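Unit 6: Surface Finish and Roughness Parameters

Reading for this unit: course notes, sections 6.1 to 6.4. The worksheet is due 28th July.

6.1 What a surface trace contains

A measured trace holds three kinds of information at once. Form is the overall shape of the part, such as the curve of a shaft or the bow of a long bar. Waviness is the medium-scale variation, often caused by machine vibration or by deflection of the work. Roughness is the short-scale variation left by the cutting edge or the abrasive grain.

The three are separated by wavelength. Form is removed first, by fitting a line or an arc and subtracting it. A filter then splits what remains into waviness and roughness. The wavelength at which the filter splits the two is the cutoff. A roughness value quoted without its cutoff can't be compared with another one.

6.2 Common parameters

Ra is the arithmetic mean of the absolute deviations from the mean line. It is the parameter found on most shop drawings. It is stable and easy to repeat, but it says nothing about the shape of the profile. A surface with deep narrow scratches and a surface with tall narrow peaks can return the same Ra.

Rq is the root mean square deviation. It weights large deviations more heavily than Ra does, and for any given profile it is equal to or greater than Ra.

Rz is based on peak-to-valley height within each sampling length, averaged over the evaluation length. Check which edition of the standard a drawing refers to before using it – older definitions differ.

Rsk is skewness. Negative values mean the profile is mostly plateau with valleys, which suits a surface that must hold oil. Positive values mean the profile is mostly peaks.

6.3 Theoretical roughness in turning

For a tool with nose radius r and feed per revolution f, the ideal peak-to-valley height is approximately f squared divided by 8r. Both quantities must be in the same unit. The expression holds when the feed is small compared with the nose radius and only the rounded part of the tool does the cutting.

Halving the feed cuts the ideal height to a quarter. Doubling the nose radius cuts it to a half. Real surfaces come out rougher than the formula predicts, mainly from built-up edge, tool wear and chatter. To convert a result from millimeters to micrometers, multiply by 1,000.

6.4 Lay

Lay is the main direction of the surface pattern. It is set by the process. Shaping leaves parallel lay, facing on a lathe leaves lay that is circular relative to the center, and lapping leaves lay in many directions. The drawing symbols are = (parallel to the view plane), ⊥ (perpendicular), X (crossed), M (multidirectional), C (circular) and R (radial).

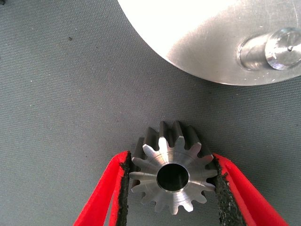 Measure across the lay unless the drawing says otherwise. A stylus moving along the lay can stay in one groove for the full trace and report a value far too low. On a faced part this means a radial trace that stops short of the center, where cutting speed falls to zero and the finish is not typical.

Worksheet

1. Open the Salameh data file and load trace 259. Remove form with a straight-line fit and report Ra and Rq.
2. Repeat with the cutoff one step longer. State which value changed more.
3. Trace 682 has the same Ra as trace 259. Compare Rsk for the two and sketch both profiles.
4. Derive the expression in 6.3 from the geometry of two adjacent tool arcs. State the approximation used.

Submit plots with labeled axes and the cutoff noted on each one. Spreadsheet files are accepted – screenshots of spreadsheets are not.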